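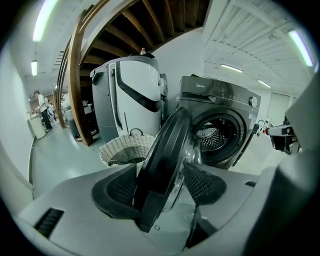

Redacción Flevton | Texto: Ilze Org | Mayo

La lavandería comunitaria del edificio Kollell adopta un protocolo de secado para las máquinas de carga frontal

La administración del edificio Kollell aplica desde mayo un protocolo de uso para su cuarto de lavado. El texto, redactado por la técnica de mantenimiento Jintana Chantharasri, fija el estado en que debe quedar cada lavadora de carga frontal al terminar un ciclo: tambor vacío, puerta abierta y mando en posición de apagado.

La medida responde a los avisos por olor y por manchas en las juntas de goma recibidos en los últimos meses. Según Chantharasri, el agua retenida en el pliegue inferior de la junta es el origen de la mayoría de los casos. El protocolo pide secar ese pliegue y la cara interior del cristal con un paño, y mantener la puerta abierta un mínimo de 15 minutos – más tiempo si se ha lavado con agua fría.

La lavadora gris oscuro de la marca Midea es la primera a la que se aplica la norma. Los cestos de ropa, como el de mimbre blanco, podrán permanecer junto a las máquinas durante el ciclo, siempre que no impidan el giro completo de la puerta.

El filtro de la bomba se limpiará cada 10 lavados. La empresa Millo, encargada del servicio técnico, revisará además las mangueras y la nivelación de los aparatos. El presupuesto aprobado para juntas de repuesto y revisión asciende a 3.438 euros.

Las incidencias se anotan en la hoja colgada en la entrada del cuarto, con la hora y el programa utilizado. El horario de lavado no varía – el último ciclo debe iniciarse antes de las 10 de la noche.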